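One Pillow Is Plenty

I have a gray tub chair, and for most of last winter I couldn't sit in it. It had four pillows on it. You had to move them to the floor, sit down, feel guilty about the floor, and then put them all back when you got up. Who was I doing this for?

My friend Rowena says pillows make a room look finished. Maybe! But I've been in plenty of finished rooms where there was no place to put my behind. A chair with a rounded back already hugs you — it doesn't need a crowd in there.

So in February I got strict. Three pillows went to my neighbor Alfredo (he has a very long couch) and I kept the white one with the fussy edge. I paid $78 for it at Lellum, and yes, I still think that's a ridiculous price for a square of stuffing.

Gray chair, white pillow: 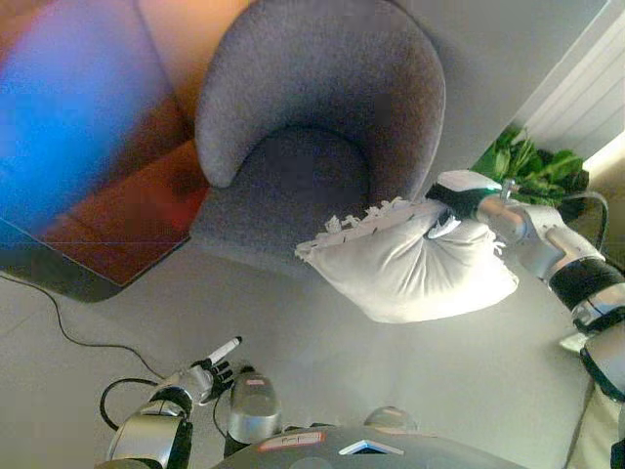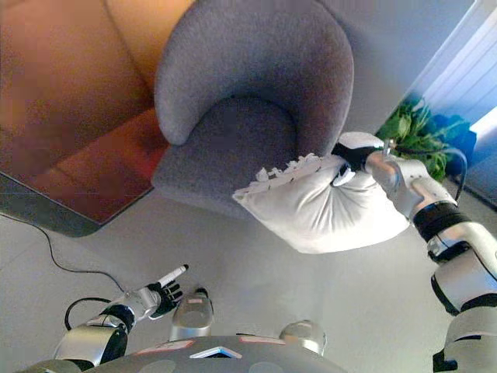
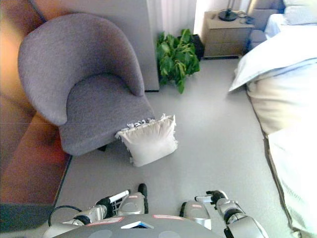 But what about the bed?

Angelica asked me this right away, and she's got me there. I'm softer on bed pillows. You sleep on those, so they earn their keep. What I can't defend is the pile that comes off every night and goes back on every morning. Five minutes a day, at least the way I do it, fluffing and swearing.

Try it for a week. Pick the pillow you like best, put the others in a closet, and see if you go looking for them. I went looking for one, once, on a Thursday, and it was because I had a cold.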